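4.2 Getting the wash out of the drum

When we started the Clerville study we figured the interesting part of doing laundry would be the folding. Everybody writes about folding. But when I went back through our notes from March, I kept landing on the step right before it, where the clothes come out of the machine and go into a basket, and I've come to think it deserves its own section (this one).

We visited 33 homes, and in 19 of them the washer was a front-loader. I'd like to stay with those for a bit, since a front-loader asks something quite different of a person than a top-loader does. The opening faces you and sits low. You bend or squat, you reach in, and whatever you grab has to come over the bottom lip of the drum before it goes anywhere. The rubber gasket loves to hang on to small things. Socks especially! One woman in our Kaewsai group told us she runs her hand around the whole ring every single time, and that she'd found a baby sock in there that had been missing since the fall.

Then there's the basket. People are surprisingly loyal to where they put it. Most of the front-loader households set it on the floor right under the opening, so that anything dropped lands where it was going anyway — a handful kept it off to one side, where the open door wouldn't bump it. Stacked units make this more interesting, because the lower door takes up a good piece of floor space when it swings out, and in a narrow laundry closet the person, the door and the basket are all fighting over the same patch.

We also noticed two styles of unloading, which we ended up calling "armful" and "one by one." Armful people scoop out everything they can hold and go back for the stragglers. One-by-one people pull each piece clear, and a lot of them do something to it on the way, like shaking it, rolling it or turning it right side out. Towels get this treatment more than anything else (Figure 7). 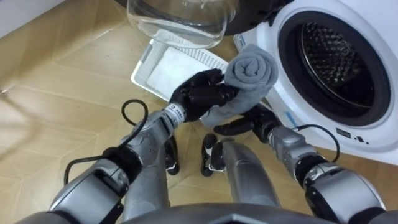
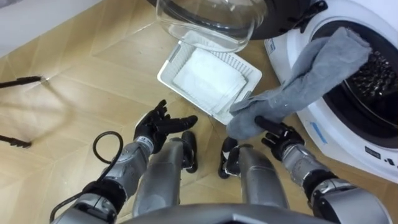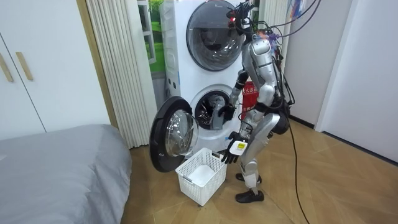
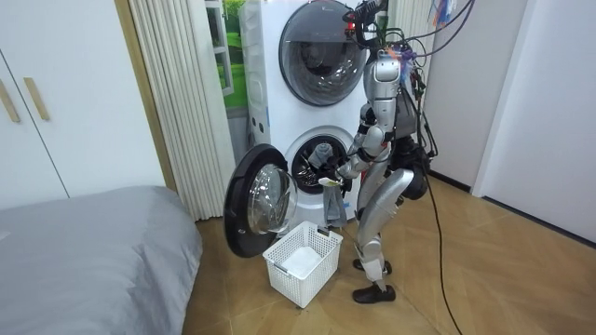

Figure 7. Unloading a front-loading washer.

I was a one-by-one person before this study and I'm still one, so take my enthusiasm with a grain of salt. But the one-by-one homes did report fewer lost socks in the Trukora diaries, where people jotted down each load as they finished it. Those diaries gave us 3610 entries, and I read every one of them, some over breakfast. The gap is small, and I wouldn't hang a whole theory on it. Armful people also tend to have bigger households, which muddies things quite a bit, and we didn't ask them to sort their entries by who did the unloading. We come back to household size in Section 4.3, together with the question of where the basket goes once it's full.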